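A Place to Sit, and a Place to Put It Away

The floor is the least expensive surface in any shared building, and in most of them it is also the least considered. At Stondwood, a shared work hall with bare concrete underfoot, the question of how people might use it came up in February, when the membership passed 39 and the supply of desk chairs did not keep pace. The answer adopted by the hall's management was modest. It bought floor cushions, set out a few clear bins, and asked its members to put things back.

Loan Mai, who manages the hall, had been asked for a lounge. There was no room for one. The desks along the walls were spoken for, and the chairs that went with them had accumulated over several years from several sources, with the result that no two corners of the hall are furnished alike. A sofa would have closed off the middle of the floor for good. A cushion can be carried off in one trip when the middle is needed for something else.

The hall turned for advice to Châu Phùng, whose small practice, Ông, arranges storage and seating for schools, clinics and offices. Her first recommendation concerned size. A floor seat intended for adults should be long enough to support the thighs and thick enough that the sitter does not feel the concrete after half an hour. Her trial period for any cushion is 30 minutes, taken with a book and without getting up. Several of the samples supplied through Edico, a furnishings wholesaler, were returned after that trial.

Her second recommendation was to buy for the back. People who sit on a flat pad soon look for a wall to lean on, and in a room of desks the walls are seldom free. A raised edge gives the lower spine something to rest against and tells the sitter which way to face. It also makes the cushion easier to pick up. 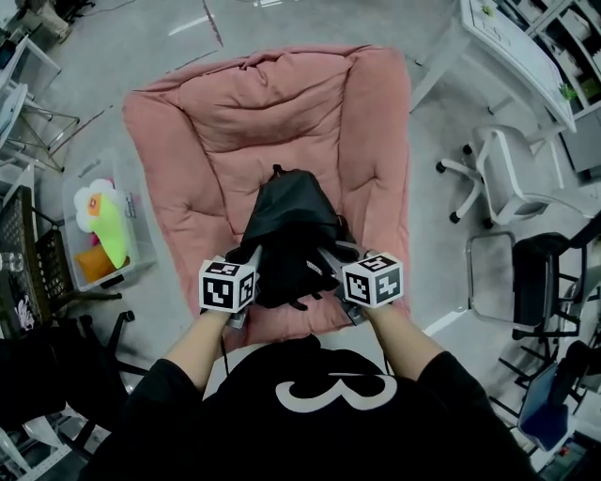
A black fabric bag held above a dusty-pink floor cushion, with a clear bin of plush toys to one side.

Color was the subject of more discussion than anyone had planned. The management favored gray, on the grounds that it would not show dust. Phùng advised against it. A gray cushion on a light gray floor is easy to trip over, particularly in late afternoon, and a low object in a walking area ought to be seen from the far side of the room. Pink was chosen for that purpose and has been accepted by the members, including those who spoke against it.

The soft toys are a separate matter. They began to appear when members with young families started using the hall in the early evening, and by the end of the season they had spread to the desks and the windowsills. Phùng's rule for such items is that they should be stored where they are used and in something that can be seen through. A child will empty an opaque box onto the floor to find one flower. With a clear bin, the flower is visible from the outside and the rest can stay where it is. The bin should have no lid, or a lid that is kept elsewhere.

Bags have proved harder to manage. An empty fabric bag takes up almost no space and is therefore left everywhere: over chair backs, under desks, on the seat that another person would like to use. The hall's guidance, printed on a single sheet and posted by the door, asks that soft bags be folded in thirds with the handle outward and placed with their owner's belongings. Those left behind at closing go to the front desk for 2 weeks.

Care of the cushions is straightforward. Quilted covers collect grit in the seams and should be vacuumed with a narrow attachment before they are wiped. A cushion that lives on concrete should be stood on its side overnight so that air can reach the underside. Phùng also recommends turning it end for end where the design allows, although a model with a raised back can only be rested, and two used in alternation will outlast a pair used together.

Stondwood intends to keep the arrangement through the coming year. Mai has asked for a second bin, and a proposal from Plotunura, the neighboring studio, to share the cost of further seating is under review. The desk chairs, for the present, remain as they are.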